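From: Monique Langlois
To: skidotora-owners list
Subject: Re: [skidotora] Tyre size and load rating for the estate

Deming Jiang wrote:
> I have the Skidotora estate with the smaller engine and need four
> new tyres before December. The garage has quoted me for a lower load
> index than the one on the door pillar and says it makes no odds on
> a car this size. They want 169 a corner fitted. Is that right? Also,
> does anyone know what the car weighs? The handbook gives two
> figures and I can't tell which one matters.
> Deming

Deming,

Go by the plate on the door pillar. The load index there is the minimum for your car and the garage shouldn't be fitting anything below it. A higher one is fine. Ask them to requote, and get the index written on the invoice, as your insurer may want to see it if there is ever a claim.

On the weights, the two figures in my handbook are 2510 kg, the most the car may weigh with people and luggage in it, and 3136 kg, the most for car and trailer together. Yours should be the same if it is the long estate, but check the plate. The first one is the figure for tyres. The second only matters if you tow.

169 a corner sounds high to me for that size, even fitted. I paid less than that at Zheng in the spring for a set of Cekon all-season tyres, with valves, balancing and disposal of the old ones included. They have done well enough. A bit more road noise than the originals above 50, and no difference in fuel that I can measure. Yiran had the same tyres on hers and changed them for summer ones after a year, so opinions differ.

Two other points while the wheels are off. Have them look at the inner edge of the rear tyres. Mine were worn to the cords on the inside with plenty of tread showing on the outside, and the alignment was well out. And if your car has the pressure sensors in the valves, the batteries in them are probably near the end by now. Zeyu was quoted up to 200 for a set, so get a price first.

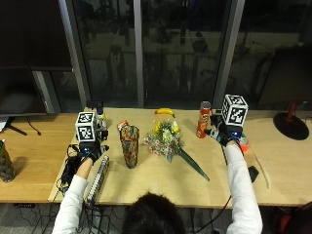
Locking wheel nuts: find the key before you book. On the long estate it should be in the foam tray under the boot floor, next to the jack, but Lanying's had been put in the glovebox by a previous owner and it took her a morning to find. If you take the wheels off at home, wear gloves. Black ones like the pair in the photo, less the cubes and blue lights, would leave you enough feel to start the nuts by hand, and you should start them all by hand before the wrench goes anywhere near them. Check them again after 30 miles or so.

I am over at Nindutwood on Sunday and can bring my torque wrench if you want to borrow it.

Monique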